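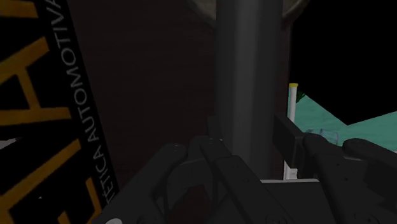

Kirsty Hebden's comment on our midterm draft was that a gripper reporting "closed" tells you the motor stopped, and she didn't see why four of us had spent three weeks treating it as if it meant "holding." She wrote that in the margin next to our success rate, and underneath it she asked us to take the number out until we could say what it measured.

We took it out. This report is mostly about why.

Project: false grasp reports in simulated pole handling
Report submitted 25 September 2018

1. What we set out to do

The assignment was to have a simulated arm close on a fixed upright pole, hold it for a set time, let go and back off. The planner was Protari, which the course supplies. The test world came from the Hasska set, the one with the car detailing shop, and we left its signs and clutter in place. The ESTÉTICA AUTOMOTIVA banner stands beside the pole. Dean Bunting wanted to strip all of it out to make the runs faster. I argued against that and still would, though I admit I had no evidence then that the background mattered, and I don't have much now.

2. The first results, which were too good

Our first batch was 3590 runs. The log marked 2742 of them as successful grasps. We put that in the draft with a bar chart and a paragraph saying the controller was "robust." I wrote that paragraph. I would like it back.

After Kirsty's comment we went through the replays of 118 runs from the successful pile. We had never opened them before, since the log said they were fine. In many of them the fingers stopped short of the pole and stayed there with visible space on one side. The status line still said closed. A few had the finger linkage sunk partly into the pole, and those also said closed.

3. The fault

The status flag is set when finger speed drops below a limit. Contact is never checked. There is a contact reading in the simulator, but our wrapper (called Tiltico, written by last year's group) throws it away before the controller sees it. So the fingers could stall for any reason at all:

- one finger touched the pole and the other had hit its own travel limit
- the command timed out
- the physics step was too long and the finger passed through the surface before stopping

All three came out as success. The third one bothers me most. Halving the time step made it rarer in the runs we repeated, and it did not go away.

4. What we changed

The flag now needs contact on both fingers, held for the whole waiting period. We also added a small pull test at the end, where the arm tries to move sideways and the controller checks that the contact force goes up. If it doesn't, the run is marked as a miss.

We are not giving a new success rate. Dean thinks we should, and the rest of the group was split. My reason is that the contact force in the simulator depends on friction values that came with the test world, and we can't find where they came from. A better flag built on top of a made-up friction number is still a number I wouldn't bet on.

5. The safety question

The lab has a real arm in the Dobson building, and the original plan was to move our controller onto it in November. Under the old flag, the arm would have gone on to its next move with the pole half held or not held at all. On a fixed pole that probably means a scraped finger. On a loose part it means something heavy gets dropped or thrown, and the log says everything went well.

Our safety checklist did not catch this. It has a line that reads "grasp confirmed before motion," and we ticked it, because the flag was on. I don't think the checklist is useless, but all of its items about software ask what the software says about itself. We asked for a line requiring a separate check by a person watching the gripper, with a hand on the stop button. That request is still open.

6. Still not explained

Some misses cluster when the arm comes in from the left, the banner side. Dean says it is the planner picking a bad wrist angle to stay clear of the banner. It could be. He has changed the angle limits twice and the cluster got smaller once. The replays and both versions of the wrapper are in the group folder. The old logs are there too, renamed so that no one plots them by mistake.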